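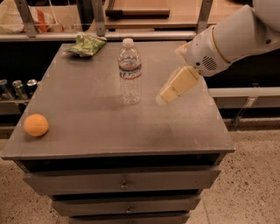
Masusdale office center sets rules for shared drawer cabinets

The Masusdale office center has put new rules in place for the grey metal drawer cabinets used in its shared work areas and break rooms. The rules took effect in January and apply to all 18 cabinets in the building. They cover what may be left on the flat tops, how the three drawers are assigned, and how often each unit is cleared.

The cabinets were bought for paper files and small office supplies. Over the past year the tops have come to serve mainly as a resting place for water bottles, snack bags, fruit and other personal items, according to a notice sent to tenants by Radwa Filali, the building manager. A walk-through in the fall recorded 564 loose items on and in the cabinets. Most were food or drink packaging. The rest were supplies that belonged in the drawers or in the stockroom.

Under the new rules, a bottle or a snack may stay on a cabinet top while the person using it is in the room. Anything left at 6 p.m. is cleared by the evening cleaning crew. Empty bags and bottles are thrown out or recycled the same evening. Unopened food goes to the shelving in the nearest break room, where cans and packaged goods are already kept, and stays there for 30 days. Fresh fruit is not held overnight.

Drawer use is now the same on every unit. The top drawer is for pens, tape, labels and other supplies in daily use. The middle drawer is assigned to one tenant per cabinet and may hold personal items. The bottom drawer is for paper stock and heavier goods, with a limit of 16 kilograms. Food is not allowed in any drawer.

The weight limit follows a check of the drawer slides by Løken, the firm that maintains the building's furniture. Slides on three cabinets were bent and have been replaced. Gayan Mondal, who carried out the work for Løken, wrote in his report that the damage was consistent with steady overloading of the bottom drawer. He also tightened the round knobs on the drawer fronts, several of which had worked loose, and recommended a yearly check of both parts.

Spilled drinks were a second concern. The cabinets have a gap between the overhanging top and the first drawer, and liquid that runs over the front edge can reach the contents below. The report listed water damage to paper in two units. Tenants are asked to keep bottles closed and away from the edge of the top, and to report spills at the front desk so that the drawers can be emptied and dried.

Bulness, a design office on the second floor, tested the rules for around six weeks before they were extended to the rest of the building. Ye-rin Geum, the office's studio coordinator, said staff accepted the evening clearing without much trouble but objected at first to losing the top drawer as private space. "People had tea and crackers in there," Geum said. "We moved all of it to one shelf and put names on it."

Shanthi Ranasinghe of Wellolex, which rents space on the ground floor, asked for a longer holding period for unopened food. She said some of her staff work at the building only one week in five and would miss the deadline. The request has been noted, and for now the period is unchanged.

Labels for the drawer fronts are being handed out at the front desk. They are printed in black on white stock and go to the left of the knob, at the same height on all three drawers. Tenants who prefer to have the labels fitted for them can put their cabinet on a list kept by Ute Ostermann at the desk.

No cabinets are being removed. Two will be moved from the north corridor into the second-floor break room, against the wall opposite the sink – a change that tenants there had asked for. The open shelving in the break rooms stays where it is and is not covered by the new rules, apart from the 30-day limit on food.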